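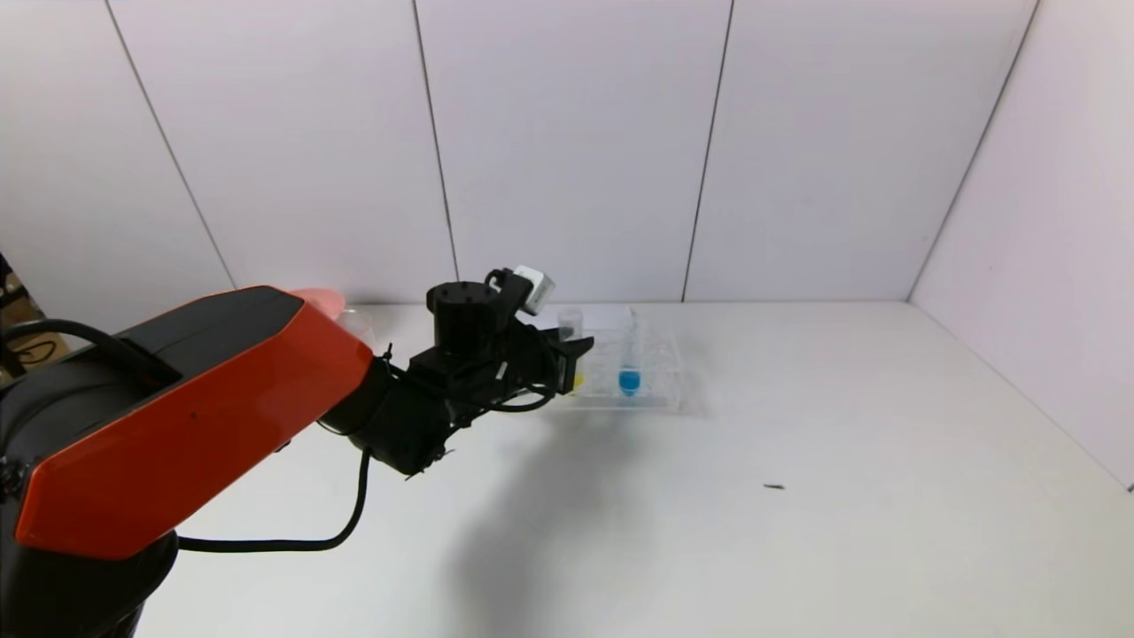
Lab Automation > Sample Handling > Staffing and Workflow

Thread: Tube handling arm on days, what happened to your bench rota?

pipette_draw
We run a water and effluent lab at Endcombe. Since February the dye-check tubes have gone through an arm in a white enclosure, clear acrylic rack on the deck, one gripper. Before that it was two people on the bench, one loading and one reading, swapping at the morning break.

The handling itself is acceptable. My question is about the people. The rota still says two on the bench and the work no longer divides that way. One person preps racks and clears faults, the other has been drifting into paperwork that used to belong to the office. No one decided this. I would like to know how other sites wrote it down, if they did.

Figures, for scale: 828 tubes in the last full month, 32 operator interventions logged. An intervention is any time the door opens during a run.

grommet
What counts as a run? If you stop between racks and restart, half your door openings vanish from the log. We had that argument at Drerkbridge for most of a winter.

pipette_draw
A run is from start command to the last tube in the batch, including rack changes. Rack changes are excluded from the 32, as they are planned.

Segers_bench2
Then 32 is high for that volume. What are they? Ours were nearly all pick failures until we changed the order of work at the rack.

pipette_draw
From the log, largest group first: tube not seated fully in the rack, cable catching at the wrist, gripper closing on the rim of the small cup next to the tubes, unexplained stop. I have not split them further. The seating ones are a prep matter and the prep is done by hand.

grommet
So the arm is fine and the people are the fault source. I have heard that from every supplier who has come through the door. Clear tube, clear rack, white wall, white table. Whoever specified that made it hard for any sensor and then logged the misses as operator error.

Segers_bench2
Disagree in part. The dye in the tube is bright blue and the blue end is easy to find. It is the top of the tube that gets lost against the wall, and the top is what you want to know about if it is sitting proud. We put a matt grey card behind the rack. Cheap, and it can be wiped down.

grommet
Grey card will help. Doesn't alter my point about the log. If a card on the wall removes the stop, the stop was never the operator's.

pipette_draw
Fair. The log has one field for cause and "operator" is the default value. I will ask for that to be changed to blank.

Aileen Dela Peña
Shift lead at a contract lab, we do seal and dye testing for the Gudusar line. I can answer the original question about the rota, having written ours twice.

First version: we kept both names and split the duties into "arm" and "other". It went badly. "Other" collected everything. The person on it was called away all morning and the person on arm had no cover for breaks, so the arm stood idle or ran with the door unwatched. Neither of them was reading tubes any more, and after a few months neither was confident doing it by hand when the arm was down.

Second version, still in use:

Prep and seat racks – person A until break, person B after.
Door and faults – whoever is not on prep.
Manual read of 6 tubes per shift, each person, recorded against the arm's result.
Paperwork – only what the bench generates. Anything from the office goes back to the office.

The manual read is the part management tried to cut. Keep it. When the arm was out for 2 days we ran the bench by hand without having to borrow anyone.

grommet
Six tubes to keep a skill alive? I'd doubt it. I used to do that many before I'd taken my coat off. Speed goes first, then the eye for a poor meniscus.

Aileen Dela Peña
Speed does go. We were slower on the down days and I reported it as such. I was not trying to preserve speed. I wanted two people who could produce a result we would sign for.

pipette_draw
Useful, thank you. How did you get the grade dealt with? My two are on a bench technician grade and are now clearing faults on a machine. One has asked whether that is a technician's job or an engineer's. I did not have an answer.

Aileen Dela Peña
We drew a line in the procedure. Bench staff may open the door, reseat a tube, remove a dropped one, free a cable by hand with the arm stopped, and restart. Anything needing a tool is a call-out. If they are expected to use a tool, it is a different grade and a different training record. Put the line in writing before someone hands them a hex key.

Segers_bench2
We let bench staff do gripper finger changes, with a tool, at the same grade. They asked for it. Waiting for call-out was worse for them than doing the job.

Aileen Dela Peña
They asked for it and they are now doing it unpaid. I would not have allowed it.

Segers_bench2
They got the training and one has since moved to maintenance. I don't think she would describe it as a loss.

grommet
And the other one?

Segers_bench2
Still on the bench. Still changing fingers.

grommet
Right.

pipette_draw
On the cable. The thin one on ours hangs in a long loop under the forearm and comes back up. Is that slack needed for wrist travel or has it just been left?

Segers_bench2
Some of it is needed. Jog the wrist to both limits at low speed with the rack removed and watch where it goes tight. Tie back what is left over. Do not tie across the joint.

grommet
And get whoever has the call-out contract to do it, seeing that a cable tie wants cutting and a cutter is a tool. See above.

Aileen Dela Peña
Yes, under our procedure that would be a call-out.

pipette_draw
Logged as a call-out. Draft rota is going to both technicians for comment this afternoon, with the manual reads in and the office paperwork taken out. The office has already objected to the second item. I will post the intervention count after the grey card has been up for a full month, with the cause field corrected.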